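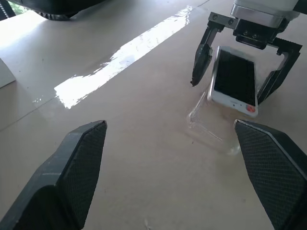 Notebook, bimanual cell, Skovadthorpe bench
02/08/2020

Spent today turning the loose notes on phone-in-tray handling into house rules. We have been running this task on habit, and the two of us on shift don't have the same habits. Draft 3 below, with what I based each rule on. Mark it up in pen if you disagree, don't rewrite the file.

Scope: both arms, parallel-jaw fingers, handheld items with a glass face, clear trays. Kitix suction work has its own sheet and is not covered.

1. Who owns the tray

One arm handles the phone, the other waits open. The waiting arm does not close on anything until the phone arm has reported a stable grip or an open jaw. We had been letting the left hand close early to save time. Stopped. Logs from last week have two runs where both arms were commanded into the tray area in the same window. No contact either time but the only thing keeping them apart was the speed limit.

Rule: left hand stays fully open while the right hand is at the tray. Check it in the state machine, not by eye.

2. Grip placement

Grip on the long edges. Keep the jaw tips off the glass and off the home button. On the white practice phone the orange-red dot near the bottom of the bezel is the orientation reference, so don't peel it, move it, or put a second one on. If it comes off, stop and re-teach. Do not guess from the bezel.

Tilt on lift is allowed. Tilt on set-down should be taken out before the lower end reaches the rim of the tray. The rim is thin and will walk across the table if the phone catches it.

3. Force

Force cap stays at 20 N for this task. I tried a lower cap in the morning and got slip on run 1855 at the first wrist rotation. Went back up. Anything higher needs a note in here with a reason and initials, and the cap goes back at the end of the session. Found it left at a different value when I powered up today. No entry for that, so whoever it was please write it in.

4. Phone condition

Screen off before it goes on the table. A lit screen throws off the segmentation and an incoming alert can make the thing buzz in the grip, and then the slip detector fires. Battery below the storage level on the label, no cracked glass, no swelling. If the back doesn't sit flat on the granite plate it goes in the metal box and gets reported. It does not go back in the pile.

Dropped phone: stop both arms, leave it where it landed, wait, look at it before touching it. Same procedure even if it only fell a little way.

5. Lighting and clear plastic

Biggest problem of the day. The tabletop is glossy and the overhead light lays a long white streak across it. The clear tray gives the cameras almost nothing except its edges, so when the streak runs near a rim the detector picks the streak. Run 1909 was this. Tray pose came back well off toward the glare, confidence was high, and the arm would have gone there if I hadn't had it in step mode.

Rules for now:
- No automatic motion on a tray pose from a single wrist camera. Need agreement from the second one.
- Compare against the last taught position. If it differs by more than the tolerance in the config, hold and ask.
- Blinds down. Don't move the lamp during a session, even to improve things. Move it between sessions and redo the background shots.

A matte mat would probably fix most of it. Vandell has one in the catalog but I don't know if it sheds. Ask for a sample before buying a roll.

Considered tape on the tray corners. Decided against it for now, as the trays we get in the real job won't have tape and I don't want a detector that only works on ours.

6. Table

Wipe down before the first run and after any break. Grit on the table ends up on the finger pads, then on the phone. Pads are the diamond-texture ones. Brush along the pattern, no solvent. The Nouri instructions allow a damp cloth, I would keep it dry until we have asked them about the adhesive.

Watch the seam between the two panels. Don't teach a tray position over it. The height difference is small but it is enough to rock an empty tray.

Nothing left inside the reach envelope except the task items. Boxes at the left side go on the shelf before the arms are enabled. This is already in the general bench rules and gets ignored, so I am repeating it in this one.

7. People

Hands out of the envelope when the enable light is on, including for "just nudging the tray." Use hold, then nudge, then release hold from outside. The pendant stays with the person nearest the table. If you walk away, disable.

Two-arm mode needs someone at the pendant for the full run until we have 100 clean cycles under these rules. Count starts over after any change to the fingers, the pads or the force cap. Software changes that don't touch motion don't reset it. Runs before today don't count.

Open items

- Tolerance in section 5. Current value was copied from the opaque tray task and I doubt it fits.
- Does a hold during a lift keep grip force or decay it? Manual says keeps, I saw the number drift down over a long hold. Needs a proper test over foam.
- Screws on the right finger bracket: torque them and put paint marks on. Add to the start-of-day list.
- Slip detector threshold after pad change. Not written down anywhere I can find.
- Section 1 needs a wording for handover between arms. These rules only cover the case where the second hand waits.

Next session in February: rerun the set-down with the tilt taken out higher up, same tray, same lamp position. Config saved under the draft 3 name. Printed copy is clipped to the side of the cabinet, the old one is in the recycling.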